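Grondham deck crane remote: two seasons on an offshore supply vessel

April 2025

The Grondham is a belly-pack radio remote for hydraulic deck cranes, sold as a retrofit kit. We had one put on the knuckle boom crane aboard the Linus, a platform supply vessel I serve on as second mate, and it has been through a North Sea winter with us. I paid for none of it myself and have no tie to the maker. What follows is my own view from the working end.

The kit comes as a transmitter with a harness, a receiver box, an antenna on a bracket, 2 batteries and a charger. The receiver goes on the crane pedestal and takes over from the manual valve block through a set of proportional solenoids. Those are extra if your crane doesn't already have them. Ours did. The yard at Stititz did the job during our October docking and needed one more shift than quoted, most of it spent finding a route for the antenna cable that didn't cross the fire main.

Load testing and class sign-off are not part of the price. Make sure whoever signs the purchase order knows that. The manual says the remote must be entered in the crane's register as an alternative control station, but the form for it is in a separate booklet, and ours arrived without one. The dealer, Pîrvu Marine, emailed a copy the next morning.

In use, the remote does what it should. The levers are stiff enough to work with wet gloves and the spring return is positive. Slewing is smooth from the first bit of travel. Luffing is less so. There is a dead patch in the first part of the stroke, then the boom moves quicker than you want. The installer can trim this out with a laptop, and after a second visit ours was better, though still short of the feel of the original levers. New hands should get time on it in port with an empty hook before they lift anything over cargo.

The emergency stop is a large mushroom button on the left of the pack. Twice it was knocked by a lifejacket buckle, and the crane stopped dead, as it is meant to. A small guard ring is sold as an accessory and I would order it with the kit.
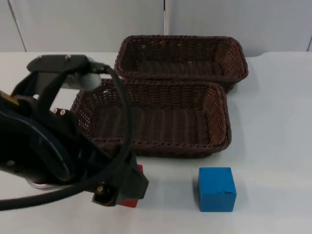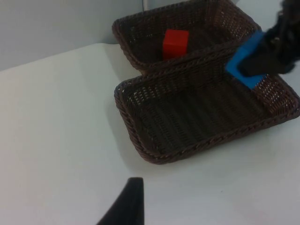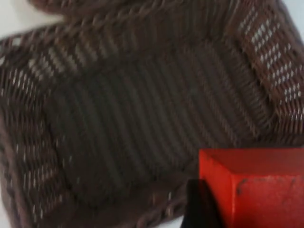 Range has been fine. We can work the whole cargo deck and stand wherever gives the best view of the hook. For me that is the main reason to buy. With the fixed station the driver could not see the landing area behind tall containers and relied on a banksman with a radio. We still use the banksman, but the driver now sees the load land. The only place we lose signal is inside the port cargo rail alcove, right aft, with a full deck of containers between the pack and the pedestal. When that happens the crane holds its position and the receiver lamp goes red. It takes a deliberate reset to get it back.

Battery life is good in mild weather and poor in the cold. A charged battery will see out a normal stores lift and a hose transfer. In January we changed batteries halfway through the same work. Keep the spare inside a jacket pocket and it will last longer. The low-battery buzzer is too quiet to hear with the thrusters running, so watch the light.

The harness is the weak part. The shoulder pads hold water and the plastic adjusters slip when salt gets into them. We swapped ours for a webbing harness off an old survey pack. The transmitter case itself has been dropped on steel deck and has a chipped corner, with no water inside when the engineers opened it up.

Parts are easy enough to get. A spare battery is $198 and a replacement transmitter is 2,000, with pairing done by the dealer. Lever boots can be bought on their own, and they do split. The maker asks for a receiver inspection every 800 running hours, but it has no hour counter, so we go by the crane's.

Against it: the dead patch in the luffing, the harness, and a manual that reads as if it were written for a truck crane in a builder's yard. The section on sea states is half a page and tells you to consult the crane maker.

I would fit one again on a vessel that carries mixed deck cargo. On a boat that mostly runs bulk and liquids, where the crane comes out for stores and little else, the old levers are good enough.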